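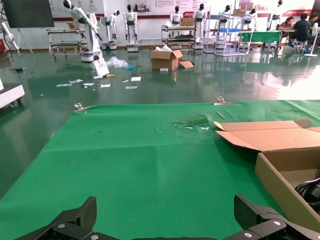
From: Leonie Mudgway
To: Golletdale makers list
Subject: Re: Table cloths – mend, replace or do without?

Darcy, thanks for getting the ball rolling. I've left your message in below and answered under each bit, as I think a few people missed it the first time.

Darcy Henare wrote:

> The green cloth on our packing table has gone through. It
> started as a snag and now there's a frayed patch you could
> put your hand in, with threads coming away. Before I order
> another I wanted to ask what others are using. Is it worth
> having a cloth on a work table at all?

I'd say yes. We've had cloth on both of our 2 long tables since we moved in and I wouldn't go back to a bare top. Small things stay where you put them, screws don't roll, and anything with a painted face can be laid down without a mark. The noise is less as well, which matters if you share a room with people on the phone.

The trouble is always cardboard. It isn't sharp in the way a knife is, but a box dragged back and forth over the same spot all day will wear the surface, and one staple left in the bottom will finish it. Ours went in nearly the same place as yours, to the right of the middle, where everybody right-handed puts things down.

> Maxine says patch it from underneath and carry on. I had
> thought of a square of the same stuff glued on top.

Maxine is right. A patch on top makes an edge, and the next box catches on the edge. Take the cloth off, lay it face down, trim the loose threads on the other side with small scissors (don't pull them, they run) and iron on a piece of plain cotton at least a hand's width bigger than the hole all round. Let it cool flat before you put it back. It won't look new, but it will lie level.

If your cloth is man-made fibre, test the iron on a corner first. I melted one. Fabric glue will do the same job if you leave it overnight under a board.

If the cloth is the same both ways you can also simply turn it end for end, so that the damaged part is on the side where you don't work. We did that with the first one and got another winter out of it.

> The other thing is keeping it flat. We have metal clips
> along the far edge and nothing at the front, and it creases.

The same here until last year. Clips on one edge only will stop it sliding off but they won't take the creases out. You need to pull from the opposite side too. What works for us:

Steam the cloth or hang it overnight before fitting.
Clip the far edge first, starting from the middle.
Go round to the front, pull towards you, and clip the middle there.
Work outwards on both edges, a pair at a time.
Do the ends last.

If clips on the near edge get in the way of your sleeves, wrap the cloth under and use flat-headed drawing pins from below. This is no good on a metal table, obviously. Saskia Whitelaw sewed a hem with elastic in it for hers and it goes on like a fitted sheet. She might be willing to say how much elastic she used.

> Last question, and more of a grumble. How does everyone
> cope with the boxes? We open things at the table and the
> flaps end up lying all over the cloth. Then the bags and
> packing and bits of card go on the floor and stay there.

I have strong views on this one! Don't keep an open box on the table. With the lid flaps folded out it takes up twice the room it needs, and if there's a cable coiled inside you'll be reaching in and dragging it over the cloth every time. Put it on a stool at the side, or at the very least tuck the flaps down behind. We cut them off if the box isn't going back to anyone.

For the floor, we have one large box for packing material and one for paper and card, and both stand against the table leg. They used to live out in the middle of the room and people threw things at them from where they stood, with the result you'd expect. Clear plastic bags go in a separate sack hung from the table end. A crumpled one on a shiny floor is very easy to miss and very easy to slip on. Ours is painted concrete and I've been down on it once already.

Loose slips of paper are worth picking up before you sweep, in case any of them are wanted. Lutfa Biswas found a packing note from Camacho under our shelves in May, after we had told them it was never sent.

On prices, as a couple of people wrote to me off list: the last length I bought was from Closovska, their middle weight, and it came to 88 including delivery for enough to cover both tables with a bit over. Tiller do a heavier one at 192 for the same length. I've handled a sample and it's lovely stuff, but I'd sooner buy the cheaper one twice. Green hides dirt better than grey and shows up white screws and offcuts, so I'd stay with green.

I still have a good-sized offcut of the Closovska if it would do for your patch, Darcy. It's a dark green and may not match, but that won't matter underneath. I'll be in on Thursday until 10 at night if you want to collect it, otherwise I can put it in the post.

Has anyone tried rubber matting on top of cloth, just for the spot where the boxes go? Maxine Treloar mentioned it to me and I'd like to know if it marks.

Leonie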